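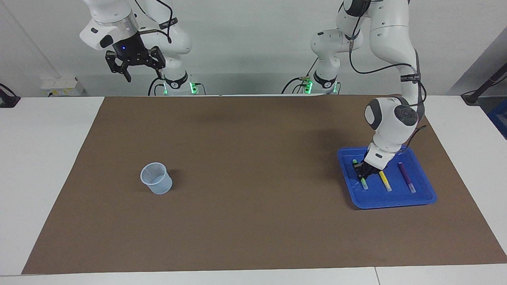 Lids on until the click, then lay them flat, and never, ever stand them in a mug with the tip pointing at the ceiling, was the advice from Duyên Doãn when we dropped in on the Wernari Marker Roundup, and having gone home and looked at the mug beside our own telephone we can only say we felt thoroughly told off (in the nicest way).

The Roundup has been going since the start of the school year and has now passed 3000 markers, which is a lovely big number for something that began with one shoebox on the counter at Wei Stationery. Whiteboard markers, felt tips, fat ones, skinny ones, the kind that smell of blueberry and the kind that smell of nothing at all: they come in from kitchen drawers, offices and gloveboxes all over the district, they get sorted and tried on scrap paper, and the good ones go back out to any classroom that asks. There are 28 classrooms on the list at present, from the prep room at Wernari Primary to the adult English class that meets upstairs at the old Wilenness bank.

Gwilym Gwilliam has looked after the sorting from the beginning and has firm ideas about how a work table ought to be set up. A good big mat goes down first, brown for preference, as a plain dark colour shows up a stray lid and doesn't mind a bit of ink. Then comes the tray. Gwilym tried all sorts before settling on shallow plastic ones with a raised rim, and he'll happily take you through the history of it if you have the time, which we did. The shoebox was too deep and everything ended up in a heap. The baking tray from home rattled. The cutlery insert seemed a brilliant idea for one morning, until the chunky poster markers arrived and wouldn't fit in any of the slots.

"You want to see every marker you've got without lifting any of them," Gwilym told us. "Only a few in the tray at once, spread out, with a bit of room between. People think they'll go faster if they tip the whole bag in and they go slower, every time. I've watched it. I've done it!"

The routine after that is simple enough. A marker comes out of the tray, has its lid checked for cracks, and gets a short wiggly line on the scrap pad. A strong line means it goes to the classroom tubs, which are arranged by colour. A faint line means it spends the night lying flat with its lid on and gets a second try the next morning, and you'd be surprised how many of them come good. Anything that still won't write is put aside for the recycling carton. Of the last big batch 261 went that way, and Gwilym took it rather hard, although we're told most of them had been rolling about in the boot of a car for a couple of summers.
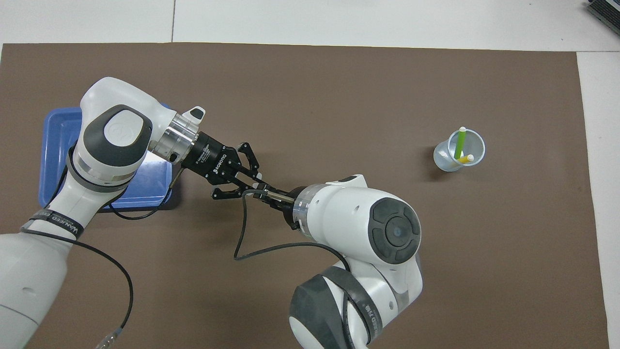 Green is the colour everybody is after, by the way. Black and blue turn up by the bagful and red isn't far behind, but teachers do love a green for marking and for drawing grass, and they get used up before they have a chance to be donated. If you have a green marker in decent nick that you never reach for, the Roundup would be very pleased to meet it. Brown is wanted too, and so is a proper orange (there are plenty of yellows pretending).

Lids have become a small project of their own. Duyên keeps an ice-cream tub of spares, matched by brand and width, and can usually find a mate for a bald marker in the time it takes somebody else to make the tea. She would like it known that chewed lids are perfectly acceptable as long as they still close, though a rinse before you drop them off would be appreciated by all concerned. She is less forgiving about sticky tape, and asks that bundles be held together with a rubber band or popped into a paper bag.

We also heard a good deal about labels. For a while each tub had a neat printed label with the name of the colour, and that worked well until the labels started wandering off in little fingers when the tubs got to the classrooms. Now the tubs have a big scribble of the colour itself on a square of card taped inside, where it stays put, and the younger children can pack up without having to read anything. The prep teacher at Wernari reports that pack-up time has gone from a long and rather tearful business to something the class will do for the length of one song, and that they've started asking for the song when there's nothing to pack up.

A bundle of 20 mixed markers makes up a standard classroom tub, and teachers can ask for a particular colour on top of that if it's on hand. There's no charge. A clean tub sent back for the next lot is always welcome, and so are scrap pads, as the ones in use at the moment are down to their last few sheets and the backs have all been done. Plain white is best. Lined paper will do at a pinch, but Gwilym finds the lines put him off judging a wiggle.

Sorting goes on most mornings from half past nine, with the Birko filled and a tin of something on the bench, and there's always a pad going spare if you fancy trying a few yourself. It's very pleasant work, we have to say. We stayed a good deal longer than we meant to and came home with purple on both cuffs.

Markers can be left at Wei Stationery during shop hours, or in the tub inside the front door of the Wilenness library. The next round of classroom tubs goes out in August, and teachers who'd like to be on the list should leave their name, their room and the colours they're short of at either counter before the end of July. Crayons and coloured pencils can't be taken for now, but Duyên is having a think about it.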